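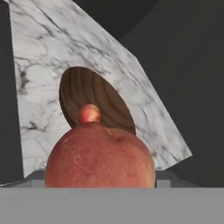
Posted by Elsie Treloar to the Collberg Student Robotics list, 4:10 p.m.

Subject: Re: Submission rules for the kitchen sink task

Dear members,

Thank you to the teams that replied to the April notice. Kwame Lamptey of the Quansah team has raised several points that affect everyone preparing an entry for the simulation division. His message is quoted in the parts that apply, with the answer from the organizing group after each part.

> From: Kwame Lamptey
> Our students have been working in the practice kitchen
> with the arm at the sink. The task sheet says that the
> fruit is to be "cleared from the basin." It does not say
> where the fruit must go, or whether both wooden bowls
> are open to us. Two of our students have written
> different plans and each believes the other will be
> marked down.

Both plans are acceptable. The task sheet should have stated that a piece of fruit counts as cleared when it is resting in either bowl and the gripper has let go of it. Fruit left on the marble counter does not count, and fruit that rolls off the counter ends the run. A corrected sheet will be placed in the Gulavico folder with the other division papers.

Teams are reminded that the two red fruits in the basin are to be moved one at a time. Pushing both against the side wall and lifting them together was allowed last season and is not allowed now. 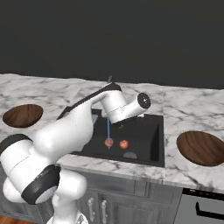
The faucet

> The water is drawn as a thin blue line that comes straight
> down from the spout. Is it a solid object as far as the
> simulator is concerned? One of our first-year students
> has spent most of a week steering around it.

The line is drawn for display only. It has no weight and does not push on the fruit or on the arm, and no points are taken for crossing it. The faucet itself is solid. Any contact between the arm and the spout will be recorded as a collision, and a run may include no more than 2 collisions before it is stopped.

Students planning a path from the right-hand side should leave more clearance than they expect to need at the wrist.
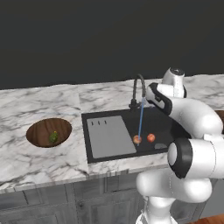
The Cirna planner supplied with the starter files keeps track of the gripper but does not check the wrist housing against the faucet, so a path that it reports as clear may still be scored as a collision. Teams may correct this in their own copy. They may also write a planner of their own, provided that the source is handed in with the entry and that a student can explain it to the judges.

> We would also like to know if the gray board in the left
> part of the sink may be moved. Our students would
> prefer to lift it out at the start.

The board is fixed in the model and cannot be lifted. It may be touched without penalty. The starting position of the arm is also fixed for scored runs – practice runs may begin from any position the students choose.
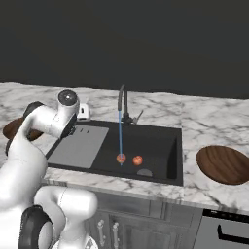

Run time and files

Each scored run is limited to 400 seconds of simulated time. A team may submit up to 9 runs, and the best one will be kept. Please send the log files as they were written by the simulator, without renaming them, and include a short note listing the students who worked on the entry. The note does not need to be longer than a page.

Teams using the lab machines should book through the usual form and quote project code 1447. Bookings made without the code have been going to the general queue.

Further questions should be sent to the list and not to individual judges, in order that all teams receive the same answer.

Sincerely,

Elsie Treloar
Simulation Division, Collberg Student Robotics

Lists > Student Robotics > Simulation Division > Messages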